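Garden & Workshop > Tips > Looking After Tools and Pots

Looking after garden tools, hoses and pots between jobs

Most of the tools that come into our yard for repair have nothing wrong with them that ten minutes at the end of the day would not have prevented. These are the habits we teach new starters at Halás. They work just as well for one shed and one lawn.

Spades, forks and hoes

Knock off the worst of the soil before you leave the bed. A flat stick or an old paint scraper is better than a screwdriver, which scratches the blade. Rinse, then dry the metal with a rag, including the socket where the handle goes in. Water sits in there and rots the shaft from the inside.

Wipe the blade with a thin film of oil. Linseed is fine, and so is whatever vegetable oil you have in the kitchen. Keep the oily rag in a lidded tin if it is vegetable oil. A rag with linseed on it can heat up by itself and catch fire, so lay it flat outdoors until it has gone stiff before you bin it.

Hang tools with the heads up or down, as you like, but off the floor. Concrete draws damp. 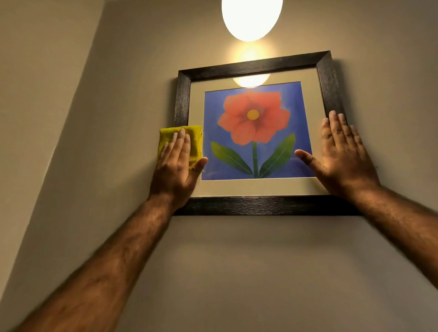
Wooden handles

Sand rough handles with 80 grit, working along the grain, then wipe away the dust. Rub in raw linseed oil, leave it for an hour and take off whatever has not soaked in. Do this once before winter and again if the wood starts to look grey. Do not varnish a handle. It blisters your hands and it hides cracks.

If a handle is split, replace it. Tape will not hold under load.

Secateurs and shears

Clean sap off with a cloth and a drop of white spirit. If you have been cutting out anything diseased, wipe the blades with surgical spirit between plants.

Sharpen only the bevelled side. Use a small diamond file, or a stone of 800 grit if the edge is already fair, and follow the angle that is there. Three or four strokes in one direction are enough. Take the burr off the flat side with one light pass, keeping the file flat against the metal.

Tahira Memon, who runs our hedge crew, keeps a small bottle of oil in her jacket and does the pivot every lunch break. Once a week is enough for most people.

Cloths

Keep separate cloths for oil, for sap and for plain water, and do not let them get mixed up. Different colours help. Wash the water ones at 40 degrees without fabric softener, or they stop soaking anything up. Sap cloths never come clean, so use old shirts and throw them out when they go sticky.

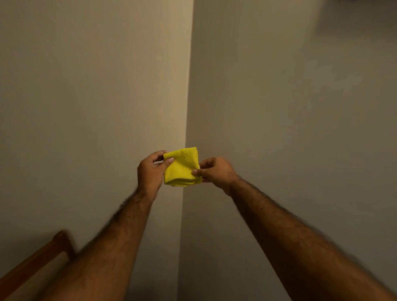 The same goes for buckets. One that has held weedkiller should be marked on the side and never used for anything else, however well you rinse it.

Hoses

Drain the hose before the first frost. Unscrew it from the tap, walk along it lifting it to shoulder height as you go, and coil it loosely. Take off the fittings and keep them in a jar indoors. A perished washer is the usual cause of a dripping joint. A bag of spares costs next to nothing, and an 18 mm washer fits most of the older brass taps we see, but measure yours first.

Pots and trays

Brush out dry compost first. Scrub with hot water and washing-up liquid, and use a stiff brush on the rim, where the white crust builds up. Vinegar shifts it from clay. Leave clay pots to dry right through before stacking, with a sheet of newspaper between them so they do not jam.

Seed trays want doing in June as well as in spring, if you sow a second lot.

Mower

Take the lead off the spark plug before you touch the blade. Scrape the underside of the deck while the grass is still soft. Run the tank low before storing it, as old petrol gums up the carburettor.

Page checked by Otakar Paulík

6 comments | 18 shares

Contact us | © Halás Garden Care | Back to top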